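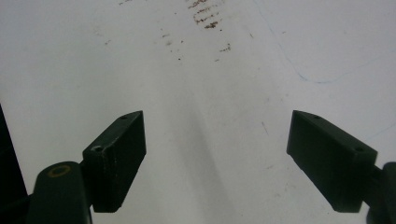

Rulleck RG-2 Parallel Gripper: Service Notice and Replacement Finger Pads

Products > End Effectors > Service Parts > RG-2 Finger Pad Kit

Status: Active notice
Last revised: April 12, 2024
Applies to: RG-2 grippers supplied with first-series finger pads

Summary

Rulleck has confirmed a fault in the first-series finger pads supplied with the RG-2 gripper. Under repeated loading the pad screws can lose tension, which allows the pad to shift on the finger. A shifted pad may drop a part during transfer or press into the work surface during a low approach. Owners of affected units should stop unattended operation until the inspection below has been completed.

Reports received

The first report reached our service desk in January from Geddes, where a gripper released a part above a sorting table. No injury occurred. A second site, operated by Fesar, reported a pad that had turned far enough to mark the table top. In total, 13 units have been returned to us for examination. On 9 of these, at least one pad screw could be turned by hand. The remaining units met the original specification.

Cause

The first-series screws were installed without thread-locking compound. The pads are held by two screws each, and when one loosens the other carries a side load for which it was not intended. Scuffs on the pad face are normal in service and are not a sign of this fault.

Inspection procedure

1. Open the fingers fully and remove any part from the work area.
2. Move the arm to its service position, switch off power to the arm and gripper, and apply your site's lockout.
3. Check both screws on each pad with the supplied key. Any movement counts as a failure.
4. Hold each pad and attempt to rock it. There should be no play between pad and finger.
5. Examine the pivot bushings. A bushing that has moved out of its seat must be reported to Rulleck before the gripper is used again.
6. Record the result against the gripper serial number.

Do not tighten a loose screw and return the unit to service. Loose screws must be replaced together with the pad. Repeat the inspection every 200 operating hours until second-series pads are fitted, and every 400 operating hours after that.

Replacement kit

Kit contents: two second-series finger pads, four pre-treated screws, one hex key, one printed instruction sheet.
Finish: matte, dark green
Fits: RG-2, all mounting plates
Not suitable for: RG-2 units with extended fingers (contact service)

The kit is supplied without charge for affected grippers. Customers in the Cader service region should order through the Cader parts counter - all other customers may order from Rulleck directly. Please have the serial number ready.

Returned pads

Removed pads and screws should be placed in the bag provided and sent back with the completed inspection record. Please do not clean them before shipping.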